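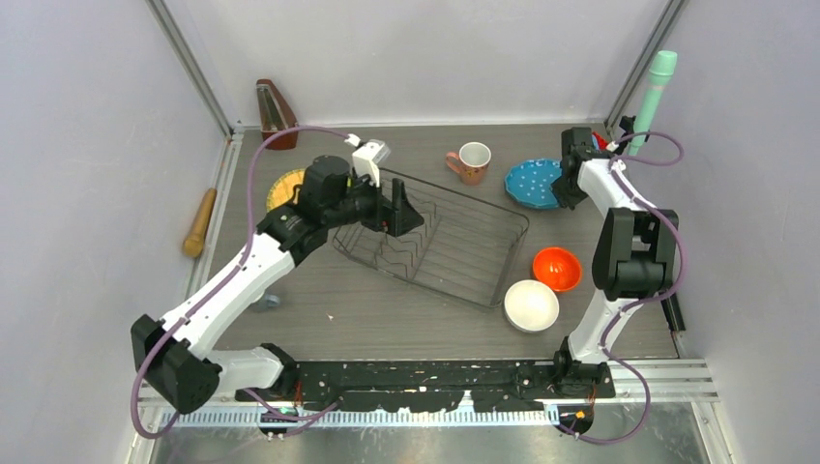 Two robot arms over a tabletop with a dish rack and kitchen items.

Huanca will play Grelomstead again in November

The folk-rock band Huanca will come back to Grelomstead this November for two evenings at the Karkadine, the band announced on Wednesday. It will be their first concert in the town after a long pause, and the first one with new songs.

The news came in a short message to the people on the band's mailing list. A few hours later the singer, Leonor Marinho, confirmed it on local radio, where she was invited to talk about something else, a music course for teenagers in Skarnton.

"I was told to keep quiet until the evening, but the message was already out, so I can say it," Marinho told the presenter. "Yes, we are coming. We have missed this hall very much."

The Karkadine is a small place for a band of this size. It has 387 seats, and the last time Huanca played in the region they chose the open-air stage in Skarnton, where over 4000 people came to hear them. Marinho said that the smaller hall was her own wish. The new songs are quiet, and she wants to play them in a room where one can hear the guitar without much amplification.

"In Skarnton it was beautiful, but I could see only the first rows," she said. "The rest was dark and noise. I want to see faces this time."

The band has 10 new songs ready. They were written during the past winter and the summer before it, mostly at the home of the drummer, and recorded in a few days. Marinho did not want to say when the album will appear or what the title will be. She said only that the order of the songs is still a matter of discussion inside the band — "a friendly one, most days".

Older songs will also be played. Marinho promised that the long version of "Salt Road" will be back in the program. The band stopped playing it two tours ago, when their violin player left, and many listeners have asked for it after every concert. A new violin player joined the band last spring and has learned the part from an old live recording.

There will be no support act. Each evening will have two halves with a break between them, the first half with the new songs and the second with the older ones. Doors open at seven and the music begins at eight. The hall asks visitors to leave large bags at home, as the cloakroom is being rebuilt and will not be finished before the concerts.

Tickets cost 38 dollars for all seats and go on sale at the end of January 2024. They can be bought at the box office of the Karkadine and on its website. One person can buy up to four tickets. People on the mailing list will receive a code and can buy one day earlier.

Asked if there could be a third evening in case both are sold out, Marinho was careful. The band travels on directly after Grelomstead, and the van is already booked. But she did not exclude that they come back in the spring.

"First let us see if somebody buys a ticket," she said, and laughed.

The dates of the other concerts of the tour will be announced next month.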